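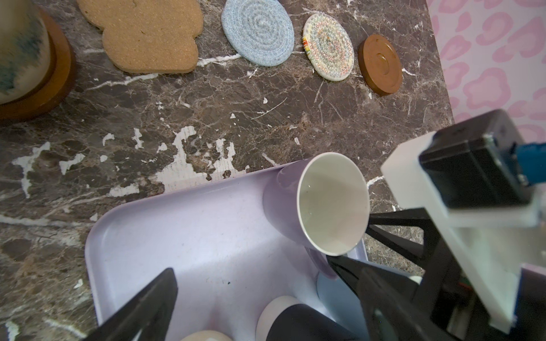 Studcombe Mugs and Coasters – README

Welcome, and thank you for taking an interest in our little dataset! We are the Studcombe Robotics Club, an after-school group that meets in the old art room, and this is what we made over the spring term. It is our first time sharing anything with people outside the club, so please be patient with us where the notes get wordy.

What is in it

There are 500 recorded runs of a robot arm working with cups, mugs, trays and coasters on a countertop. Each run has its own folder with the wrist camera video, the joint positions, how far the gripper was open, and a one-line instruction in plain English, such as "put the mug on the cork coaster" or "move the cup to the other side of the tray." A person was steering the arm in every single run. We have 100 more runs set aside for testing, and those live in a folder called holdout. Please don't train on them if you would like to compare your numbers with ours.

How we recorded it

The arm is a Denell kit that the club put together last year, with a two-finger gripper and printed brackets that we drew ourselves (the files are in the parts folder, and yes, you may print them). The camera sits at the wrist, so the fingers are in view nearly all the time and often hide part of what is being picked up. We went back and forth on this for weeks and decided we liked it, as the close view helps with handles.

Recording was done with Tenato, the small logging program one of our older teams wrote. It saves 30 images a second. Before each run, whoever was not steering moved the coasters into a new row and laid the mugs and cups down in the tray however they liked. A mug on its side is much harder to pick up than one standing up, and we wanted plenty of those!

The coasters

We picked coasters that don't look or feel alike. There is a cork one with a scalloped edge like a cloud, a light blue one of coiled rope, a small off-white woven one with zigzag stitching in lots of colors, and a glossy brown one with a raised rim. In the instruction files they are called cork, blue, zigzag and brown.

Known problems

In 17 runs the joint log starts a little after the video. They are listed in late_start.txt, and you can still use them if you trim the front.

"Cup" and "mug" got mixed up in the early instructions. We fixed the ones we found – tell us about the rest.

Using it

Unpack everything into one folder and run check_files.py first. It was tested on the club laptops and on the Goel desktop in the library, and it takes a good while on the laptops. You are free to use the data for school, research or fun, and if you build something with it we would love to hear from you.

Last updated 17 May 2025 by the Studcombe Robotics Club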